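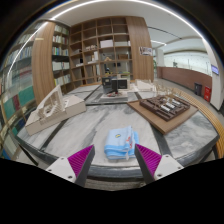 *Folded towel and scale models on the marble table*

## About Sawatzky

Sawatzky is a small record label in Clevthorpe. We put out pop and guitar music, mostly by bands who live within a bus ride of Cletumville, and we have a studio with 2 rooms and one decent piano.

Most label pages say they're "passionate about artists." We've read a lot of them and still don't know what it means, so these are the terms. We press 1000 copies of a record at most. The band keeps its masters. If the songs aren't ready, we say so, and some bands go to a bigger label in Boston instead - a few have done well there, and good for them.

We don't buy playlist spots. A company once offered us 30 of them for a fee and couldn't name a single listener. Streaming counts get the same doubtful look. One of our singles reached 1522 plays in February and sold four copies.

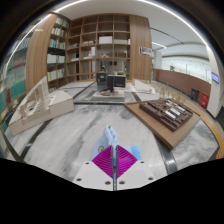
Mel, whose band left us after one EP, thinks we're too gloomy about all this and that a playlist did more for them than our posters ever did. Could be. We'd still like to see the ticket sales.

Demos are played on Friday, all the way through, with the volume up. Send three songs, finished or close to it. Please leave out the press kit.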